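Cell Operator, Sorting and Kitting (4 positions)
Skanik, Starneck plant

12 shares | 3 comments

Skanik is moving its Starneck kitting line from hand sorting to robot arms. The change began in May and covers 39 stations. Four operators are needed for the second group of cells.

What changes on the floor

Under the old setup, one person picked and placed parts at one bench for the full shift. In the new setup, one operator looks after several cells. The arm does the repeat moves. The operator sets out the parts, checks the layout against the job sheet, clears stops and logs each fault by cause. Lifting and reaching go down; screen time and walking go up. Pay grade stays the same during training and is reviewed at the end of it. Current bench staff may apply and will be considered first.

Training

Training takes 64 paid hours, split between the classroom and a practice cell. The control software is Skallesis. No coding is required. Trainees work through these tasks:

1. Start, stop and reset the arm, including lockout.

2. Set out colored shape blocks on the board and run the arm over them. Blocks of one color may touch, as the two green ones and the two red ones do, or stand apart like the yellow hexagon and the yellow heart.
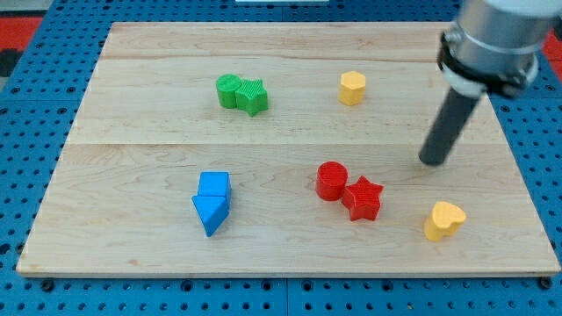 3. Read the fault log and sort entries by cause. The practice log holds 3,781 entries from the first group of cells.

4. Hand over a cell at shift change — verbally and in writing.

Requirements

One year of line or warehouse work. Able to read a job sheet in English. Normal color vision, or corrected to pass the plant test.

To apply

Send a work history to the Starneck hiring desk, Snorradóttir building, ground floor, or hand it in at the gate before 4 p.m.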